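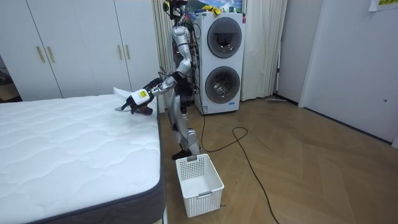 Can a robot do my laundry yet?

Posted by Vustham, Jan 28, 2021

I have a stacked washer-dryer, a basket and no willpower. Is there a machine that does the whole chore, floor to folded? My budget is what's left after the washer-dryer.

Engström
Parts of it. Picking up one piece of cloth and holding it over a bed is doable now. Fitted sheets are another matter – I can't fold one either. At the shop we have an arm that loads 1,024 brackets a shift without a fuss. We gave it shop rags in February and after 50 tries it had folded 7. If your socks were brackets you'd be all set.

Hada
no. buy more socks

Trandley
Depends what you call "do." Emptying a basket onto the mattress, maybe, if you have 60 minutes and like watching. Pairing, no. Mine would also need to get past the cord on the floor, and I trip on that myself.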